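The Lane in Summer: Dogs, Dust and a Very Slow Walk

Gallery by Yvonne Hollis

I have been walking the same farm lane since my knees were a whole lot younger, and every July I tell myself this is the year I'll put the pictures together. Well, I finally did it! The walk goes from the road bridge at Haugen out to the old crossing and back, six miles if you don't cheat at the shortcut (I often cheat at the shortcut). It isn't famous and there's no gift shop. There is a gravel track, a lot of grass, plenty of sky and, if you're lucky, a dog.

Most of what follows comes from the stretch by the fence, because that's where I always end up stopping. Bheki Venter walks with me when his back allows, and he'd like it known that he stops for the view and I stop for breath. Fine. We both stop.

I meant to keep the notes to a line or two. Some of them got away from me — sorry, I talk the way I walk, with a lot of wandering off to the side.

ON THE TRACK

The gravel is my favorite part, which my husband finds very funny. But I like a path that crunches! Asphalt gives you nothing back. On the gravel you can hear someone coming well before you need to think of something to say to them.

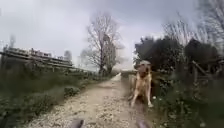
Page 51

Full speed on the right-hand side, front paws coming down close to the edge of the gravel. I love the blur on this one. A tan dog in a hurry on a pale track, with the fence running off to the left and the low farm buildings behind it all washed out against the sky. I had it printed for the hallway and everyone who comes in says hello to the dog before they say hello to me.

Look past the dog for a minute, though, if you can manage it. The track gets narrower and narrower and then bends away out of sight, past a brighter patch in the distance. When my niece was small she was convinced the ocean was around that bend. It's more gravel. I let her believe in the ocean for two whole summers, and she still brings it up at Thanksgiving.

The tall pale shape by the farm buildings gets the most questions. Silo, says Bheki. Some kind of tower, says Daniyal Ghauri, who has been arguing with Bheki on every subject under the sun for as long as I've known them both. You can hardly make it out through the haze, so I'm staying out of it.

And the fence! I could do a whole gallery on the fence. Weathered rails, gray and brown, going on and on beside the path. It's the kind of thing you stop seeing when you walk by it every week, and then you get a picture home and there it is, doing half the work. Daniyal says I only like it because it's long enough to make me look like I know what I'm doing.

NOTES FOR ANYONE WHO WANTS TO GO

Start early. By lunchtime in July there's no shade on the open part worth mentioning, and the light goes flat and white and everything far off turns to milk. I happen to like that look, but Parveen Abbasi, who takes much better pictures than I do, won't even get her camera out after ten.

Wear real shoes. I did the whole thing once in canvas slip-ons and spent the evening picking grit out of places grit should not be. The small stones are the worst, they get in over the heel and then you're hopping around on one foot holding on to whoever is closest.

Bring more water than you think, and some for the dog if you have one. There's no tap until you get back to the bridge. I carry one of those folding bowls, which cost me next to nothing and has been to more places than I have.

Keep to one side when you hear wheels. The ruts are there for a reason, and farm traffic has every right to the lane. A wave goes a long way. I've had a lift home out of a wave.

If you do bring a dog, a leash in your pocket is a good idea even when it's not on the dog. Noman Awan's old spaniel is sweet as pie until she meets a bicycle.

A FEW QUESTIONS I GET

What do you do about dogs that run right at you? Stand still and keep your elbows in. I've only been knocked over once, and I went down laughing. The jacket never recovered.

How do you get the fast ones? Luck, mostly. I take a great many pictures and throw nearly all of them away. Last summer's folder had 1293 in it when I sat down to sort, and I'm embarrassed to say how many were grass. Parveen told me to stop deleting the blurry ones so quickly, and she was right — the sharp ones look like a pet food ad and the blurry ones look like a dog.

Can I have a print? Sure! Ask me at the Haugen library sale or leave a note below. The hallway size is the one most people want. I don't charge for anything except the paper, and if you bring me tomatoes I'll forget about the paper too.

Will there be a fall set? I'd like one. The grass on the verges goes a completely different color and the mornings are foggy enough to lose a fence in. Bheki has already promised to carry the bag, and Daniyal has already promised to complain about where we park.

Page put together at the kitchen table on 8th March, with rain on the window and a cup of coffee I forgot about twice. If you spot a spelling mistake, tell Parveen, she's the one who said she'd check it.

Next page: the bridge and the crossing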